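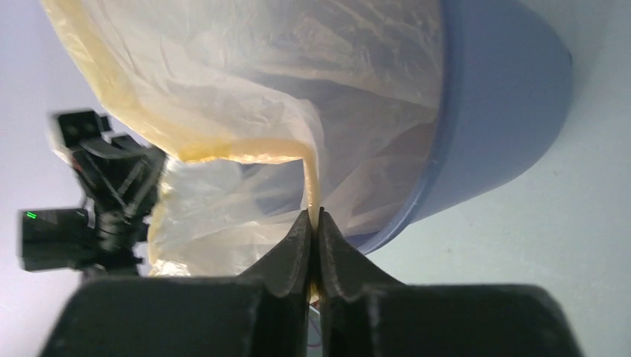
Butkienė Bakery, Grakcombe unit
Monthly walk-round, opening shift
March | Filled in by: shift lead

Key: OK / FIX / WATCH. Comments under each line. Anything marked FIX goes on the board by the office door before you go home.

1. OUTSIDE AND DELIVERY DOOR

1.1 Yard lights working. OK
Both on at 5 am. Left one slow to warm up.

1.2 Step and ramp free of trip hazards. FIX
Rubber edge on ramp lifting again at the bottom corner. Glued in January, didn't last. Needs screws this time.

1.3 Door closes on its own, no gap underneath. WATCH
Closes if you don't prop it. It was propped. Flour sack, same as last month. Please stop.
Brush strip worn at hinge side, daylight showing.

1.4 Pallets stacked no higher than chest. OK

2. FIRE

2.1 Exits clear, both sides. FIX
Rear exit had two racks parked in front. Moved them myself, took ten seconds, so no excuse. Tape on floor has worn away, that's half the trouble. New yellow tape is in the cupboard.

2.2 Extinguishers on hooks, pins in, needles in green. OK
The one by the proofer has been knocked, bracket a bit bent but holding.

2.3 Fire blanket by the hob. OK

2.4 Alarm test done and written in book. FIX
Done, yes. Written in book, no. Two weeks missing.

2.5 Oven flue area free of dust. WATCH
Light flour on top of casing. Wipe down at close, dry cloth first.

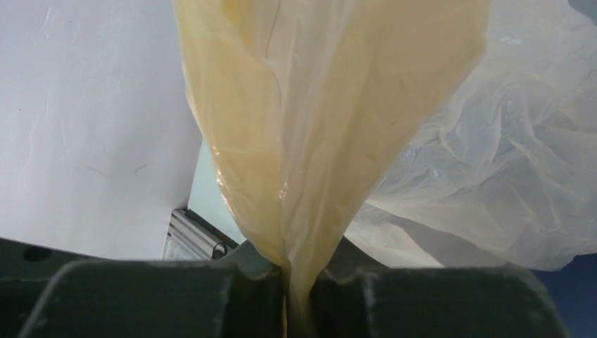 4 min read

3. WASTE

3.1 Every bin has a liner before shift starts. OK
All of them this time, well done. Hand wash bin usually the one missed.

3.2 Liners turned over the rim. WATCH
Mostly fine. Prep bench one had slid in and the peelings were down the outside of the bag. Pull it right over and down.

3.3 Bags tied off at two-thirds full. FIX
Two in the yard were full to the top and wouldn't tie. One had split on the way. Twist the neck then tie, don't knot the corners together.

3.4 Bin stock. WATCH
Box of 100 open on the shelf, nearly down to the cardboard. Gruston (our usual) deliver in 9 days if ordered before noon. Order two boxes. 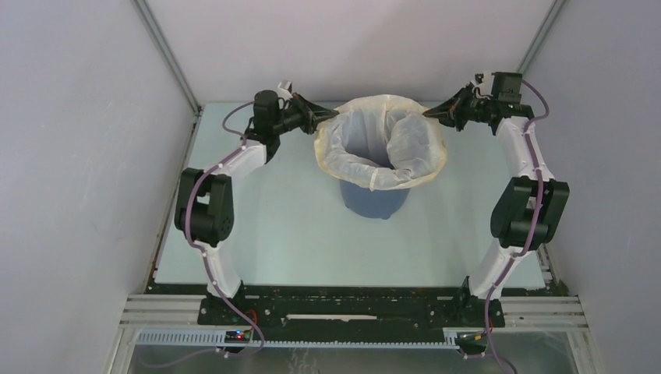
Section 3. Blue bucket with liner in.

3.5 Food waste and dry waste kept apart. FIX
Baking paper in with the food waste again. The sign has faded so much you can't read it from the bench. Will reprint, bigger letters.

3.6 Outside bins locked, lids down. OK
Something has been at the bottom of the card bin, chewed. Not fresh looking. Told pest contractor anyway.

3.7 Bins washed inside and out. WATCH
Done, but the one under the sink still smells. Leave it upside down to dry overnight.

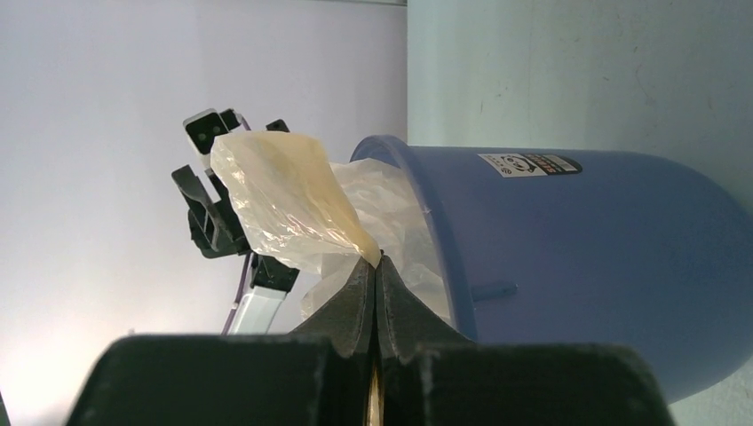 Bag twisted at the neck.

4. FLOORS AND WALKWAYS

4.1 No standing water. FIX
Puddle by the pot wash. Coming from the trap I think, not the tap. Mop twice a shift untill plumber's been.

4.2 Mats flat, no curled corners. OK

4.3 Wet floor signs available. WATCH
Only one found. We had three.

4.4 Drain covers seated. OK
One near the mixer rattles when a rack goes over it. Sits level though.

5. MIXERS, SLICER, OVEN

5.1 Guards fitted, machine won't start with guard up. OK
Tried both mixers. Both stopped dead.

5.2 Slicer blade cover on when not in use. OK

5.3 Emergency stops tested. OK
Big mixer button is sticky, dough in it. Cleaned with a toothpick, needs a proper go.

5.4 Oven gloves, no holes. FIX
Two pairs gone at the thumb. Binned. Runia do the long cuff ones, get those, the short ones are no use on the top deck.

5.5 Rack wheels turn and lock. WATCH
Rack with the green tag, one brake doesn't hold. Don't park it on the ramp side.

5.6 Load limit label readable on mezzanine. OK
Says 480 kg. We are well under but someone is stacking sugar all at one end, spread it out.

6. FIRST AID AND HAND WASHING

6.1 Box stocked and in date. FIX
Burn gel out of date. Blue plasters low, box says 100 but there were only a handful rattling about.

6.2 Soap, towels, hot water at both sinks. OK
Takes a while to run warm first thing.

6.3 Eye wash sealed. OK

6.4 Accident book in its place. OK
Was under the rota folder. Put back on hook.

CARRIED OVER FROM LAST MONTH
Light tube above flour store: done.
Loose handle, cold room: done, then loose agian. Back on list.
Ladder label: still not there.
Brush strip, delivery door: see 1.3. Order with the ramp screws.

Next walk-round: start with the rear exit, then the pot wash.

Contact: Butkienė Bakery, Grakcombe, ask for the office | © Butkienė Bakery | Back to top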